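From the Dratby Allotments and Gardens Newsletter
March 29, 2020

A Word About Seed Sowing, Pricking Out and Being Patient

Well, what a strange spring it has turned into, and I do hope this finds you all keeping well and managing to get a bit of air, even if it is only on the back step. With the plant sale at Ridgeway called off and the seed swap gone the same way, I have had a good many messages asking what can sensibly be started at home, so I thought I would set down what I do myself. Those of you who have been growing for forty years will have to forgive me (and will no doubt put me right by return of post!).

Tomatoes first. If yours are not in yet, don't fret, you have time. I sowed Dostirov again, the stout red one that came round in the swap two years ago, and I had 21 seedlings up within the week, far more than I have room for. Sow them thinly, cover them with the merest dusting of compost, and put them somewhere warm until they show. Once they are through they want light more than they want heat, and a north-facing windowsill will only give you long pale things that fall over when you breathe on them.

Prick them out when the first true leaves have opened, and hold them by a leaf, never by the stem. I water mine from underneath, standing the pots in an old roasting tin for half an hour and then letting them drain. It takes longer than a can with a rose on it, but I have lost far fewer to damping off since I began doing it this way, and it is a pleasant enough job with the wireless on.

Beans can wait. I know it is tempting, with so much time at home, but runner beans sown now will be halfway up the curtains before it is fit to plant them out. I start mine in the first days of May, two to a deep pot. Courgettes the same. Broad beans, on the other hand, can go straight into the ground now, and so can parsnips if your soil has dried out enough to rake.

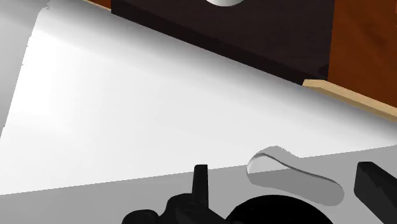
Light is the thing I get asked about most, and it is where most indoor sowings come to grief. If your windowsills are full and you have to use a table further into the room, it helps a great deal to have something pale around the pots, and you needn't buy anything for it. A white top like this one, nearly pure white in the middle and only going grey towards the far edge, will throw a surprising amount of daylight back up at the undersides of the leaves. An offcut of board painted white does very nicely, or even an old sheet folded flat. Turn the pots a little every morning all the same, or they will lean.

As for compost, the Ellico order had been delivered before everything closed, and the bags are stacked inside the gate of the lower site. Please take only what you have paid for and leave the barrow where you found it. Plot rents can be put through the letterbox in an envelope with your plot number on the front, and there is no hurry for them this year.

I have some spare Dostirov seedlings, as you will have gathered, and will leave them on the wall outside my house once they are big enough to travel. Do help yourselves, and bring the pots back when you can.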